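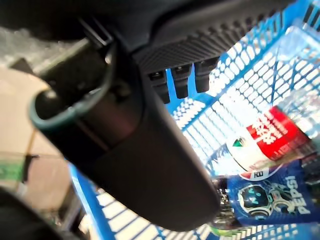
The ferry terminal at Skurkham held its open day on May 11, 2023, ahead of the start of the summer timetable, and I attended as a regular foot passenger on the Trornura crossing. Access for the day was by the landside entrance only. The new boarding ramp was the main item on the program. Its handrails have been replaced with tube that carries a fine diagonal ribbing, close in pattern to the underside of the dark gray housing above the black gripper finger, though coarser to the hand. The old rails were smooth painted steel and hard to hold with a bag in the other hand. The ribbing runs the full length of the ramp on both sides and stops at the hinge plate.

Getting there

The Barbier shuttle leaves from the front of the rail station and stops directly outside check-in. The ride took 12 minutes. Large suitcases go in the hold, and the driver does not load them for you. The return stop is on the opposite side of the road and has no shelter.

Check-in hall

Foot passengers now use a single line that feeds four desks. Two desks were staffed during the visit. Tickets bought through Zidus can be scanned at the gate without going to a desk, provided there is no bicycle on the booking. Bicycles still need a paper tag, tied to the handlebar before boarding. Printed Zidus confirmations scan as well as a phone does, but the code must be on the outside of the fold.

The departure board shows gate closing time in the left column and sailing time in the right. On the previous board the order was reversed, and passengers used to the old layout should check the headings.

Ramp and waiting area

The ramp is adjusted for tide by a winch at the landside end. At the steepest setting shown to visitors, a wheeled suitcase rolled backward when released. Staff recommend that passengers with heavy luggage board by the elevator, reached through the door marked Level 2. The elevator holds seven people, or fewer with bags.

Seating in the waiting area is fixed metal benches with no armrests. Power outlets are on the window side only. The café serves hot drinks and packaged sandwiches and closes when the last gate closes, so arriving passengers on the late sailing will find nothing open. Drinking water is available from a tap next to the restrooms.

On board

Visitors were allowed on the passenger deck but not on the bridge or in the engine room. The luggage racks are inside the entrance on the port side, with a bar across each shelf. Soft bags fit without difficulty. A hard case of the largest size has to stand on the floor. The forward lounge has the best view and the most vibration. Passengers prone to seasickness should sit amidships, one deck down.

Winter sailings

The timetable handed out at the exit covers the summer season. Sailings are reduced from November, when the early crossing to Trornura does not run. The first shuttle then connects with the midday boat.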